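Buy the small things first

When a company decides to buy a robot arm, the budget usually has one big line and many lines which are almost empty. I have seen this at Weteck, where I help to plan the purchases for our test room, and I think we are making the same mistake as many others.

Last January we compared two offers, one from Nollelik and one from Rønning. We spent 3 weeks on the price of the arm. For the objects it must learn to pick up, we wrote down 50 euros and went to lunch. The spare fingers for the gripper were not in the plan at all.

In my opinion this order is wrong. An arm is bought once in many years. The fingers get worn, the camera cable breaks, and the objects decide what we can learn from all this expensive metal. A hard box is easy to hold and easy to measure. A soft thing changes its shape when you press it, and a customer who packs toys or clothes will ask about exactly this.

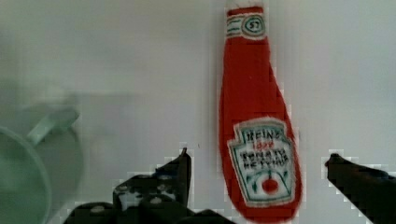

A plush ketchup bottle between the open fingers of the gripper, seen from the wrist camera.

Some colleagues find it strange to ask the finance department for money for toys. I understand them. But the invoice for such objects is small, and the invoice for an engineer who waits is large.

My proposal for the next project, which we call Ponik, is simple. Of every 1000 euros for the arm, we should keep a fixed part for fingers, cables and objects, and this part may not be moved later to cover a more beautiful arm. We should also plan 4 sets of fingers from the first day. If the total is then too high, let us take the cheaper arm. I would sign that order without fear.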